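# Write the grip rule down before you tune the grip

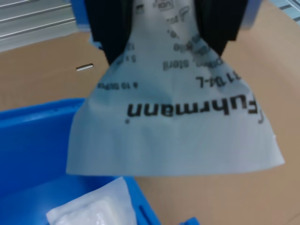 *Two fingers, one sterile pouch, blue bin waiting.*

I have been looking forward to this post for weeks! We finally have a handling standard for soft packs at the Ziltdale bench, it fits on a single page, and I think it has done more for our picking than any of the parameter fiddling I did all spring (and I did a lot of fiddling).

A bit of background. Most of the rules I grew up with in automation are about rigid parts. You get a drawing, a tolerance, a force limit, and off you go. Pouches laugh at all of that. They fold, they puff up, they hang differently every single time, and the thing you care about is inside where the gripper can't feel it. So our rules start from the package.

Rule one is my favorite: **hold the margin, leave the contents alone.** Gather the pouch at one end and let the rest hang. The hanging part can swing a bit, that's fine, just slow down the move to the bin. We used to grab across the middle, which looked so tidy and secure, and it meant squeezing whatever was in there on every cycle.

Rule two is about force. The page gives one number per package type and you don't get to change it at the bench. If a pack slips, you write it up and the number gets looked at later. I fought this one, I'll admit, I love turning a knob! But when we went back through the 2180 picks in the Kotian log, half the settings had been nudged by someone (often me) and there was no way to compare Monday with Friday. Never again.

Rule three: **a dropped pack is out.** It doesn't matter if it fell an inch. It goes in the reject tray, it gets marked, and it stays a test piece for good. Same for anything with a nick in the edge or a crease you can't smooth out with a thumb. Practice packs are never to go back anywhere near real stock, and the page says so in the biggest type we had.

Then there's the smaller stuff, which I'm also weirdly fond of:

- Wipe the finger pads every 60 picks, and again whenever you switch package type.
- After 3 slips in a row, stop. Don't try a fourth "just to see."
- Clear loose bits off the work surface before a run starts.
- Log the package type as printed on the pack, full wording, no nicknames.
- Leave the bin where the setup sheet puts it. If you bump it, run the position check again.

That last one came out of the Bronis trial, where a bin crept sideways over an afternoon and we blamed the vision software for two whole days. Ugh.

What I'd still like to add is something on seals. Right now we look at each seal by eye after the run, and my eye at four o'clock is not my eye at nine. The Grindden people use a dye test on a sample from each batch and I want to borrow that, although with 1600 packs planned for September I need to work out how big the sample should be first. If you've done this with paper-type pouches, please leave a comment, I'd love to compare notes!

Next post will be the reject tray labels, with the template to download.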